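Section 5 – Setting up the table task cell in simulation

Applies to the Nokalitz kitchen layout, running under Clostton. If you're on the older Odoi build, menus are named different but the order is the same. Questions go to Unai Esteban, not the general inbox.

Read all of 5.1 before you load anything. House rules are at the end. They apply in sim too – same limits, same stop procedure, same log. Bad habits picked up in sim walk straight over to the real cell.

5.1 Before you start

1. Open Clostton and load the kitchen layout. Wait for the status line to go green.
2. Check the software speed limit. Should read 5. Anything higher, stop and reset the profile.
3. Assign a stop key. Press it once with the arm idle. Confirm the log picks it up.
4. Check all camera views are live. Don't start with a view missing.
5. Name the run. Initials first, then task, then run number.

Note: a blank run name saves fine but you wont find it later.

5.2 Grip check

1. Move to the pre-grasp pose at low speed.
2. Close the fingers on the object. Default force only.
3. Hold. Look at the hand view before you lift anything.
4. Object should sit between the inner faces of both fingers. Held by one edge or riding on a fingertip – open, back off, redo.
5. Log pass or fail. No "nearly".
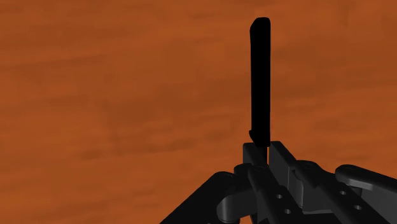 Fig. 5-1. Hand view, black bar held between the two fingers.

Caution: never raise the force to save a bad grip. Fix the pose. Force changes need a second person to sign, sim or not.

Note: dark object plus dark fingers is hard to judge in the hand view. Bump the view brightness, leave the scene lighting alone. Changing scene lighting halfway makes the whole set useless for comparison.

5.3 Approach and clearance

1. Set the keep-out height over the tabletop. Default is 100 mm. Leave it unless the task sheet says otherwise.
2. Turn on keep-out volumes for everything on the table that isn't the target. Small items too.
3. Jog the arm over the table with the fingers open. Slow.
4. Stop above the work area and check the elbow, not only the hand. People watch the fingers and forget the elbow.
5. Step back to home the same way you came. 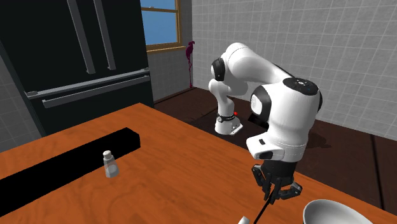 If the arm halts on its own during the jog, read the fault code first and write it down. Then clear it. Clearing first wipes the code, and you'll be guessing. Two halts in the same spot means a keep-out volume is wrong – go back to step 2 of this part and don't just nudge round it.

Caution: do not turn collision checking off to finish a run. A run finished that way gets deleted, no discussion.

5.4 Sharp and fragile items

1. List every item on the table in the run sheet before first motion.
2. Mark each one S (sharp), F (fragile) or N (neither).
3. S items get the wide keep-out and the slow profile. Grip on the handle side only.
4. F items: no stacking, no sliding, lift straight up.
5. Reset the scene between runs with the Reset button. Don't drag things back by hand.

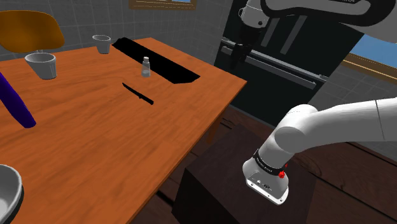 Marking is done by item, every time, even if the layout looks the same as your last one. Go by what's on the table now. With a knife lying among cups and a small clear bottle, the knife is S and the bottle is F, and the path for one must not cross the keep-out of the other. Same goes for floor items next to the table, like the dark brown box. They get a volume too, and they're the ones most often left out of the sheet.

Note: can't tell what an item is from the view you have? Switch views. Still can't tell – mark it S.

5.5 House rules

Stop key within reach the whole time. No exceptions for short runs.
One operator per session. Handover goes in the log with both names.
Cap is 64 runs per session, then close and restart Clostton. Memory creeps up after that and timing gets unreliable.
Failed runs are kept. Do not delete your own fails.
Profile changes get written up before the next run, not at the end of the day.
Nothing moves to the real cell at Fanis without 2 signatures on the run sheet.

5.6 Shutdown

1. Arm to home. Fingers open.
2. Save log, check the file isnt empty.
3. Close the layout, then Clostton. In that order.
4. Sign the run sheet and put it in the tray.

Speed profile table was last changed in March. Older printouts are wrong, bin them.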